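Notes for the perception talk, second half (the planner half is in the other file)

Right, so where we'd got to before the break: the segmenter hands over a mask, the planner asks it for somewhere to pinch, and everybody hopes. I want to spend this bit on the hoping.

Quick reminder for anyone who came in late. Baltance is our grasp proposal code, Tekora is the labelling tool, and the training set is 3000 clips of people handling clothes and bedding with a hand-held gripper. Same fingers as the arm uses, camera in the same place, so the policy sees at home what it sees at work. (Pause, let them get the slide up.)

My favourite kind of clip is cloth lying on more cloth. Leave this one up for a good while, people like looking at it.

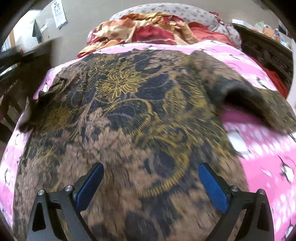
Reading time: 2 min

So! Brown floral garment, pink cartoon sheet, more bedding up at the pillow end. You and I find the edge of the garment straight away. The first version of Baltance went by local contrast, and it adored those mustard outlines. It saw every big flower as a hem. Ask it for ten pinch points and you'd get nine petals.

Then there's the blur. The lower part of the garment is smeared, and so is the sheet over on the right, and that's a problem because the bit nearest the fingers is the bit you're about to grab. We used to throw blurred frames away. Please don't do that! We lost all the fast approaches and the policy learned to creep up on things like a nervous cat.

What we do now (go slowly here, I always gabble this):

The edge score comes from depth and a short run of frames together, and colour only gets a vote if those two disagree. Blurred pixels keep their label but count for less in the loss. And we mask out the fingers with a fixed template, blue pads included, before anything else runs. I left that last one out for most of April and the model was very, very confident about blue.

Folds next. Look at the upper right of the garment, where it bends over and drops away. Is it a sleeve? Is it just an edge folded back? I can't tell, and the people labelling couldn't agree either, so Tekora now has an "either" button. It got pressed on 272 clips. Those go into training with a soft label and the planner treats them as fine to pinch, poor for working out which way up the thing is.

Somebody will ask about lens distortion. We don't undistort. We tried it, the corners turned to mush, and Ikeda (the simulator, for those who haven't met it) can render the curved view anyway. Skip if short of time.

Numbers slide. The held-out set is 167 clips, all patterned on patterned. Don't read out the table, just point at the bottom row and say the petals have mostly gone.

Plug the Wurkix repo, config files are in there, the readme is out of date and I know.

Questions. If it goes quiet, ask who else has had trouble with stripes.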